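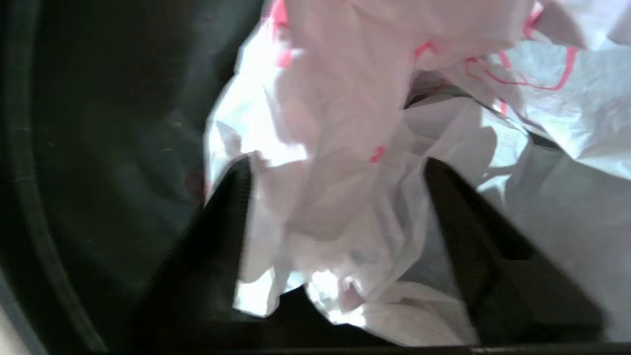

Robot Operators, Household Tasks (part-time, paid)

Larkholm is hiring operators to record household chores with a two-armed robot. The recordings are used as training examples for a system that learns to do the same chores without a person at the controls. No engineering background is needed. We train you, and training hours are paid at the full rate.

The current task set is called Prenthorpe. Most of it is trash: taking a full bag out of a small bin, opening a new one, getting it into the bin and folding the edge down over the rim. After that come laundry, shoes and table clearing.

Thin plastic is hard for a robot. It sticks to itself, it folds in a new way every time, and the grippers can't feel which layer they have hold of. We have 279 usable recordings of the bin task so far and we need a lot more, made by people with different habits. If you shake a bag open and your neighbor rubs the edges apart, we want both.

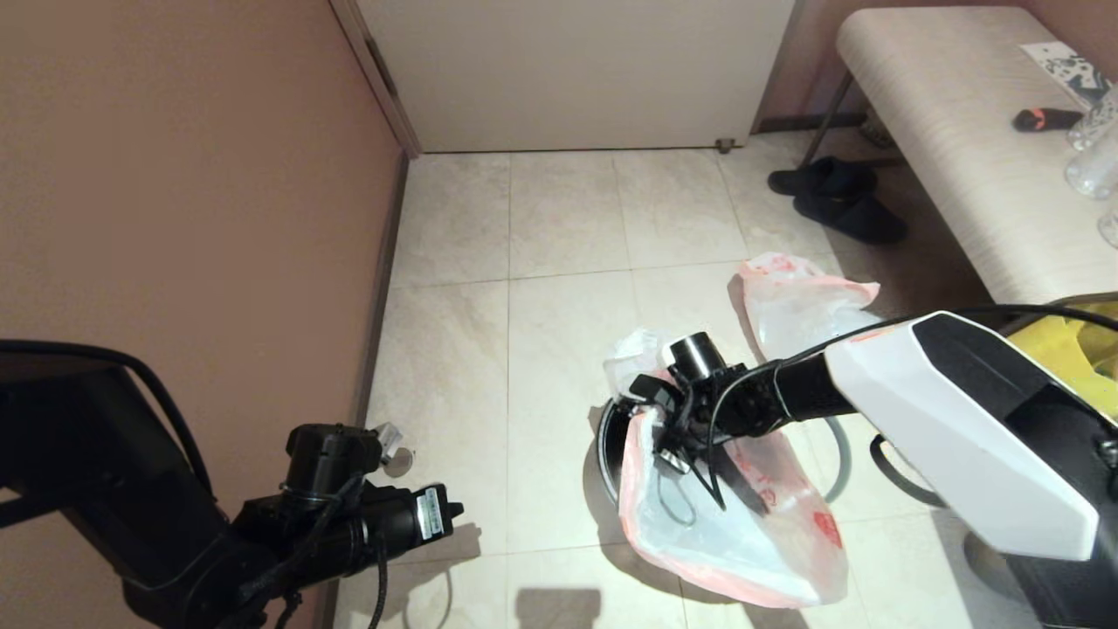
Posted by Nadhirah Chong, Data Collection
April 15, 2019
Filed under: Openings, Operators

What you will do

You work the arms with a pair of hand controllers, one for the left and one for the right, and watch the camera views on a screen. A task card tells you what to start with and what the finished state should look like. How you get there is mostly up to you. Each attempt is recorded from start to finish. When it ends you mark it as complete, incomplete or spoiled, and type a line about anything unusual.

Then you reset the floor and go again. Resetting is a real part of the job. You will move the bin, change which way it faces, drop the bags in different spots, and sometimes leave other items lying near the work area. Please don't tidy the room to make the task easier. The system has to cope with slippers under a bench and a bag left on the floor, so the examples need to include them.

Incomplete attempts are kept. If you drop the bag, pick it up again and keep recording. A recovery from a bad grasp is worth as much to us as a clean run, and your pay does not depend on how many attempts succeed.

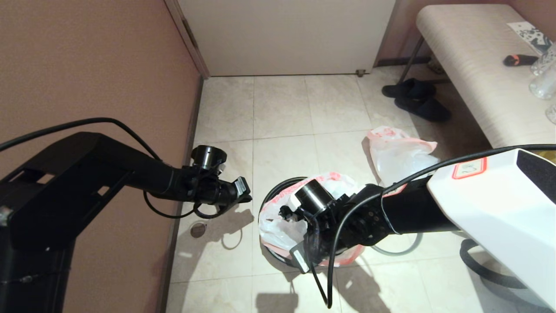

Using both arms at once takes most people a few days to learn. The usual trouble is that the arm you aren't thinking about drifts, or sits where it blocks the view of the one doing the work. Kohei Hayashi runs the training and will sit with you for your first sessions. After that you work in pairs, one person at the controls and one on the floor with the stop button, and you trade places at each break.

Hours and pay

Sessions last three hours with a break in the middle. You can book up to two a day. We ask for at least four sessions a week for the first month, so that the training isn't wasted. Pay is hourly, on the same rate for control work, floor work and resetting. Mornings and evenings are both open.

Who we are looking for

You should be 18 or older and able to stand, bend and lift a light bin many times in a session. Either hand may be dominant; we would like more left-handed operators than we have. Glasses are fine. You need to be able to read a task card in English and write short notes. Patience with repetitive work matters more than game or drone experience, though several of our operators have that too.

If you get motion sick from watching a moving camera, tell us before the trial. Some of the views come from the wrists of the robot and they swing around a good deal.

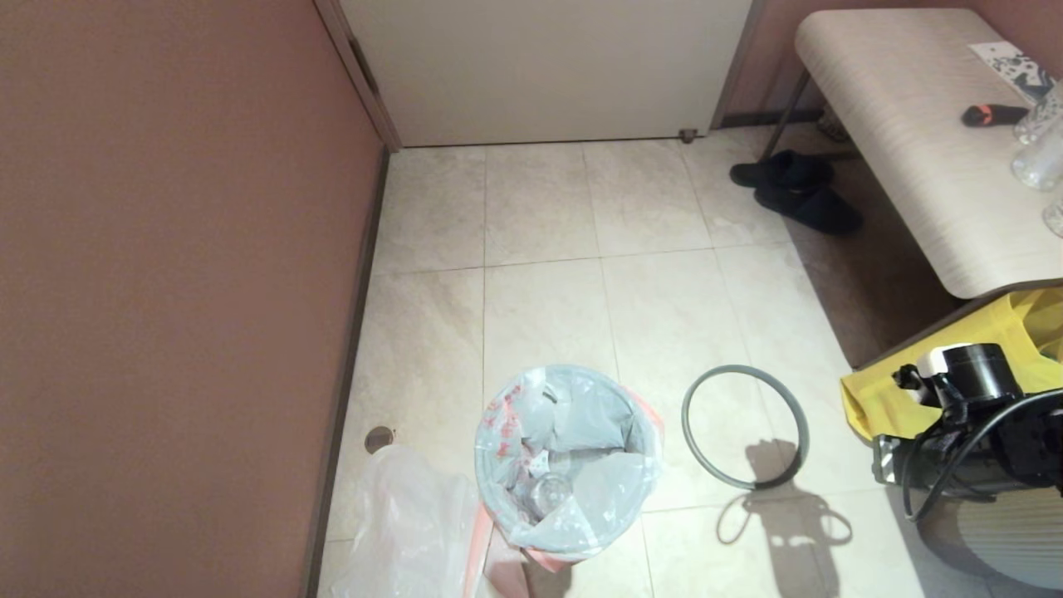 The floor person has a few extra duties. Keep the cables clear of the bin between attempts. Check that the liner and the spare bags match the card. Stay out of reach of both arms until the operator says "parked" and you have said it back.

Privacy

The cameras record the work area, and your hands or feet may show up during a reset. There is no sound recording. We store attempts under an operator number, and you can ask us to delete any clip you appear in. Ehsan Alipour handles these requests.

How to apply

Write to the operator desk with your name, the times you are free in a normal week, and two or three sentences on any job you have done that involved doing one thing over and over. We don't need a résumé. Put "Prenthorpe operator" in the subject line.

We invite people in for a paid one-hour trial, in which you will try the bin task and one reset. Expect it to go badly; we are watching how you handle the stop procedure and whether you follow the card. Replies go out within a week of the trial. Szu-yu Siu answers questions about scheduling, and King-fai Chiu about pay and paperwork.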